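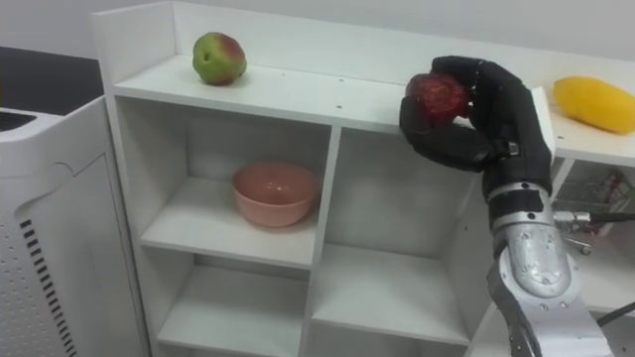
One Rellorlow user wrote in to say the hand closed too hard on soft fruit straight after set-up, and asked whether the Cukeo controller needed different settings from the two-finger gripper. It does. Work through this section each time you swap end effectors.

4.3 Comparing grippers on round objects

Before you start: the arm must be homed and the Barkano hand fitted as shown in 4.1. Keep the emergency stop within reach.

1. On the Cukeo controller, open Tools and select the fitted hand. Do not reuse the gripper profile.
2. Set the closing speed to 200 and the hold time to 500 ms.
3. Choose test fruit of different shapes. An apple and a mango are enough for a first run.
4. Place the fruit on a flat, light-coloured shelf top, well apart.
5. Jog the hand over the first fruit and run Close. Lift it clear of the shelf and watch for slipping.
6. Run 3 grasps per fruit, then write the results on the log sheet.
7. Fit the Pirzada two-finger gripper, load its own profile and repeat from step 4.

NOTE: Long fruit tends to roll - approach it across the short side.

NOTE: If the head camera loses the fruit behind the fingers, the last stored position is used. Recalibrate if the colour of the shelf changes.

CAUTION: Keep cables clear of the forearm's travel. Never reach under the hand while it is holding an object.

Section revised 8 Apr 2023. For force limits, see 4.4.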